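Wallpaper behind a work surface – paste the wall or use panels?

npappas74
Joined: July
Posts: 8

I'm redoing the hobby bench in my spare room and want patterned paper on three sides of it, back and both ends. The top is a dark gray marble-look piece I already have. Two questions. Do I paste straight onto the wall or cover separate boards and stand them up? And will a busy print fight with the veins in the top?

Nektarios

culberg_fan
Posts: 2119

Boards. If you get glue on one you take it out and recover it. Pasted walls are a pain to strip and you'll be doing it with the bench in the way.

siohughes
Posts: 74

I'd disagree with that. I pasted mine directly and it has been fine for 2 years. Boards always show a gap in the corners unless you cover the joint with something. Use a wipeable paper and seal the bottom inch.

Sioned Hughes

culberg_fan

The gap only shows if you leave the corner bare. Put a metal post there and run a rail along the back edge of the top. Covers the joint and hides the cut edge of the paper too.

npappas74

I do have some aluminum posts left over from a shelf. What about the print? I have samples from Luvodov and Tzanetos. The Luvodov is plain, the Tzanetos is a small leaf in green.

mitondale_mick

Plain. You work at a bench, you don't look at the wall. With a busy pattern I lose small screws against it every time one rolls to the back.

siohughes

They roll on the top, Mick, so it's the top that matters. A dark one with thin veins is fine for light parts and bad for black screws. Put a tray down.

culberg_fan

Agree with Sioned on that one. For the print, a pattern in straight rows is easier to match at the corners than a scattered leaf. Same paper on all three sides or it looks like leftovers. Pic attached, orange medallions on gray-white with a dark veined top.

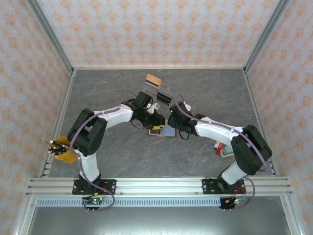
Orange floral paper on the back and both sides, aluminum posts in the back corners.

npappas74

Thanks, I like that more than I expected to. Do the sides have to be square to the back? Mine could go either way.

culberg_fan

No. Angle them out toward the front if you have the width – more elbow room.

siohughes

Still say paste it. But order one extra roll whichever way you go.

npappas74

Going with boards and the posts. Will ask Tzanetos if they have anything in rows.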